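The **Bolomeck bench** is a single-arm tabletop manipulation station built in a shared workshop in Varnbridge. It consists of a robot arm, a two-finger gripper, a work table and a changing stock of kitchen articles, and is used to develop and test routines for picking up, moving and setting down household objects. The name covers the hardware and the control software, which were developed together and are maintained by the same small group of workshop members.

## Background

The bench was begun by Heriberto Becerra and Sieglinde Hagedorn as a replacement for an earlier machine, a belt-driven gantry that could reach any point over a table but could approach objects only from above. The gantry was adequate for blocks and small boxes. It could not take hold of a cup by the side or pull on an upright handle, and it was taken apart in July after its second set of belts had worn out. Its power supply and emergency stop circuit were kept and are still in service.

Becerra bought the arm used, without a controller. The replacement controller was assembled over the following winter by Pirmin Leitner, who also wrote the first version of the motion software. Early documents call the project "the Rizk table," after the street on which the workshop then stood. The present name was adopted when the workshop moved.

## Mechanical layout

The arm stands beside the table and reaches in over its edge. This arrangement leaves the whole tabletop free and allows low, nearly horizontal approaches, at the cost of reach: the far corners can be touched only with the arm almost straight, a posture in which small joint errors produce large errors at the fingertips. The software limits speed in this region and refuses any move that would bring the elbow within two degrees of full extension.

The gripper is of the parallel type. Both fingers are driven from one motor through a rack and pinion and therefore open and close symmetrically about the wrist axis. The fingertips are replaceable. Several shapes were tried before the current pair was settled on, including flat pads, which held bowls poorly, and hooked tips, which caught on rims when opening.

Cabling is external. The first build routed all wires close along the arm with ties at short intervals, and two conductors broke at the wrist within a month of regular use. Later builds leave free loops near the wrist so that the bend is spread over a longer length of cable. The loops have to be checked before any program that turns the wrist through more than half a revolution.
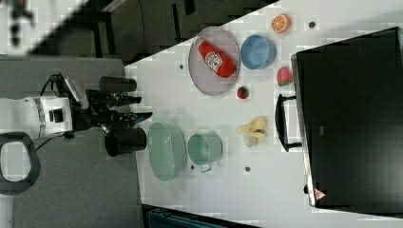 Sieglinde Hagedorn has argued that the loops are a stopgap and that a slip ring should have been fitted at the outset, the cost of one being less than the cost of the wire and evenings spent on repairs. Leitner's position, recorded in the same build log, is that a slip ring would add length at the wrist and move the fingertips farther from the last joint, reducing the load the arm can hold level. The matter has not been settled, and the design files contain both versions.

## Objects and table arrangement

Work on the bench is organized around arrangements, each of which places a set of kitchen articles on the white tabletop near a larger appliance. Cups, bowls, plates and pieces of fruit are typical. The log defines 12 standard arrangements, and each is repeated with small changes in the position and heading of every article.

Articles are chosen for the difficulties they present:

- **Bowls** can be held by the rim or, if small enough, across the full width. Rim grasps are more tolerant of position error but allow the bowl to tilt.
- **Cups** are approached from the side opposite the handle where possible. Grasping by the handle is treated as a separate routine.
- **Round fruit** tends to roll when one finger makes contact before the other. Centering the gripper before closing matters more here than closing force.
- **Irregular shapes**, such as a banana peel, have no single good grasp point and are used mainly to test the routine that selects one.
- **Bottles lying on their sides** are grasped across the body. Standing them up again requires a turn of the wrist and is the slowest routine in the set.

The appliance serves as a fixed obstacle and, in some programs, as a thing to be opened. A bar handle suits a parallel gripper well, but the door swings on an arc, and an arm that pulls in a straight line will either lose the handle or drag the appliance across the table. The door routine estimates the hinge position from the first few centimeters of travel and corrects the path from there.

## Control software

The motion software runs on an ordinary desktop computer and sends joint targets to the controller at a fixed rate. Leitner's original version planned each move completely before starting it. Berenice Carrillo rewrote the planner so that the last part of an approach can be adjusted while the arm is moving – a change that improved results with bowls and made little difference with cups.

Gripper force is limited in software by motor current. The limit is set per article and stored with the arrangement. An incorrect limit was responsible for the most frequently logged fault in the first year, in which the gripper stalled against a rim and the controller reported a collision.

## Test results

In the longest test series to date the bench made 158 attempts at moving a single bowl to a marked position. Of these, 12 ended in a dropped or badly placed bowl. Most of the failures fell in the far corners of the table, consistent with the reach problem described under *Mechanical layout*.

## Related builds

A second bench was started by Rupert Steiner at Ondisness from the same drawings. It uses a shorter arm mounted on the table itself and shares the planner, though not the controller. Programs written for one bench run on the other only after the arrangements have been measured again.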